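Can a robot make my morning coffee yet, or do I keep doing it?
Home & Garage > Automation > Chores
Posted 28th July

thirdcup_hildale

We run a small upholstery shop in Hildale with a break corner that gets used by more people than it was built for. My partner has been watching videos of robot arms folding shirts and is now convinced that by next summer we can have one that handles the coffee, puts the tray back where it goes, and maybe sweeps up staples between pots.

I'm the one who currently handles the coffee, so I have a stake in this. It's a single-serve machine. The whole job is pod, cup, button, wait, carry. I can do it with my eyes shut and most mornings I do.

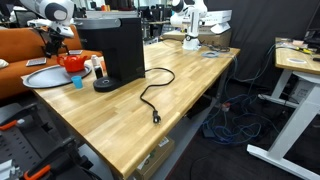 My partner's argument is that anything I can do half asleep ought to be easy for a machine. My argument is that I've owned a robot vacuum for two years and it still loses a fight with the fringe on the rug every single night. Our budget is whatever is left after the new compressor, so please don't tell me to lease something. I want to know if machines can do this kind of chore now, in a normal messy room, or if I should just buy a bigger pot and stop arguing.

staplegun_sam

No. Get a drip machine with a timer. Mine was $60 and it has made coffee at the same time every day without an arm, a license or an update. If you want the floor swept, hand somebody a broom.

murgate_maintenance

Longer answer, from somebody who keeps the packing line going at a plant in Murgate and gets asked this by relatives.

Your partner has it backward, though it's a very natural way to have it backward. The stuff you do half asleep is the stuff machines are worst at. We have an arm from Najjar that has moved the same carton from the same spot to the same other spot for years, and I'd trust it over anyone on the payroll. Slide the carton four inches to the left and it will very confidently pick up air.

So take your coffee job apart. The button is easy. The waiting is easy, and the robot will be better at it than you are. Picking up one solid thing and setting it down on a tray is doable now, and I've seen it done well and I've seen it done at the speed of a man defusing a bomb. 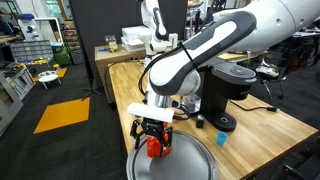
After that it gets ugly. A light plastic cup wants to be squeezed just enough. A full one wants to be squeezed just enough and also kept level, near electricity. Pods have to go in the right way up and the lid has to close on them. Then somebody leaves the sugar where the cup goes, or the cord wanders across the table, and you find out how much thinking you were doing with your eyes shut.

I kept score once when a vendor brought a demo unit through. It was asked to put a mug on a saucer 292 times over the visit and managed 204. He was proud of that, and for what it was he had a right to be. Now picture the other 88 mugs in your break corner, with coffee in them.

Sweeping staples is a different animal. A shop magnet on wheels will get the steel ones and costs less than lunch for the crew. I'd do that this week no matter how the coffee argument goes.

If your partner really wants a project, buy a small hobby arm and let it do one thing, say, moving empty cups onto a tray, with tape marks on the table so everything starts in the same place. It'll be fun. It will also take up the exact part of the table where you make the coffee.

thirdcup_hildale

Thanks, both. I read the 204 part out loud at work and my partner heard "seventy percent, and getting better." We've ordered the magnet. The hobby arm is apparently under discussion.

narnatham_nights

Coming at this from the home side. I have a countertop machine hooked to a smart plug and it works great as long as I load the pod and the cup the night before. My spouse points out that this means I now make coffee at 11 p.m. I still call it automated.

One warning, check that your model will start when the power comes on. Mine does. My sister's just sits there blinking until you press the button, so she paid for a smart plug that turns on a light.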